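Gemeindefusion Odoi und Letance: wie stimmt ihr ab?

Esi Aidoo
Themenstarterin, 19:40 Uhr

Hallo zusammen, ich lese hier schon lange mit und traue mich jetzt endlich mal, selbst etwas zu eröffnen. Im Juli stimmen wir ja darüber ab, ob Odoi mit Letance zusammengeht, und ich schwanke ehrlich gesagt jeden Tag.

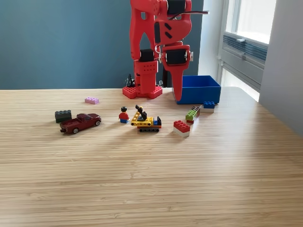
Beim Infoabend in der Schule habe ich mir viel aufgeschrieben, aber die Frage, die mich am meisten umtreibt, kam erst ganz am Schluss dran: Wer vertritt uns danach eigentlich noch? Odoi hat 1.326 Stimmberechtigte, Letance hat 1.782. Im gemeinsamen Rat wären wir also von Anfang an die Kleineren, und eine Sitzgarantie gibt es laut Vertragsentwurf nur für die erste Amtszeit. Wie seht ihr das?

rekon_nord
20:05 Uhr

Schön, dass du das aufmachst, Esi! Ich bin dafür, und zwar ziemlich deutlich. Beim letzten Mal haben wir für unseren Rat kaum genug Leute auf die Liste bekommen (wer dabei war, erinnert sich an die Telefoniererei bis spät in den Abend). Eine größere Gemeinde hat einfach mehr Auswahl, und beim Landkreis wird man auch eher zurückgerufen.

Seidu Sowah
20:31 Uhr

Da muss ich dir freundlich widersprechen, rekon. Ich wohne seit 22 Jahren in Odoi und habe den Zusammenschluss in Carkico aus der Nähe mitbekommen, meine Schwester lebt dort. Versprochen war, dass das Bürgerbüro im kleineren Ort bleibt. Nach der ersten Amtszeit war es zu. Das muss bei uns nicht genauso kommen, aber im Entwurf steht unter Paragraf 9 nur »nach Möglichkeit«, und auf so ein Wörtchen möchte ich meine Unabhängigkeit nicht verwetten.

Esi Aidoo
20:44 Uhr

Danke euch beiden! Den Paragrafen hatte ich überlesen, muss ich zugeben. Könnte man da vor der Abstimmung noch etwas Festeres hineinschreiben lassen?

rekon_nord
20:58 Uhr

Carkico hatte damals aber gar keinen Ortsbeirat vereinbart, Seidu. Bei uns bekäme er ein Anhörungsrecht und ein eigenes kleines Budget. Das ist schon ein anderer Fall, finde ich.

Seidu Sowah
21:12 Uhr

Anhören kann man vieles — entscheiden tut dann der große Rat. Aber gut, beim Budget gebe ich dir recht, das hatten die nicht. Esi, zu deiner Frage: Änderungswünsche nimmt das Rathaus noch schriftlich an. Wir haben schon 58 Unterschriften für eine feste Zusage beim Bürgerbüro, und die Liste liegt weiter in der Bäckerei aus.

rekon_nord
21:20 Uhr

Die unterschreibe ich dir sogar, obwohl ich mit Ja stimme.

Esi Aidoo
21:26 Uhr

Ich gehe morgen früh vorbei. Weiß jemand, ob man in Letance auch sammelt?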